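Chapter 7
Looking After a Two-Arm Mobile Unit

The Kolura is a two-arm service robot on a wheeled base. This chapter covers the weekly check, the gripper change and the joint grease schedule, in the order a technician meets them. Grease falls due every 2,000 running hours. Fault codes are left to Chapter 12.

Start with the base parked, the brake set and the key out. Both arms should be resting on their stands before any cover comes off. Brian Were, who wrote the first service sheets at Ormsby, had trainees sign for the key, and many shops still do.

After any repair, the new settings are tried in the simulator before the real arms are powered. 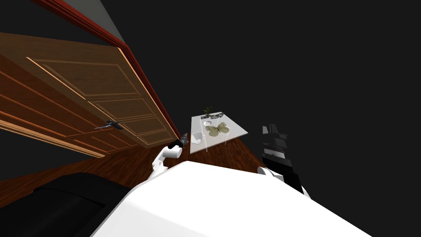 Reach settings are the ones most often entered wrong. Each arm has its own limits, stored by side, and a swapped pair will pass the startup test. Run a slow approach to a tabletop and stop it short, with the left gripper near the white cup at the table's corner. Read the elbow angle there and write it in the log. Section 7.4 gives the allowed range.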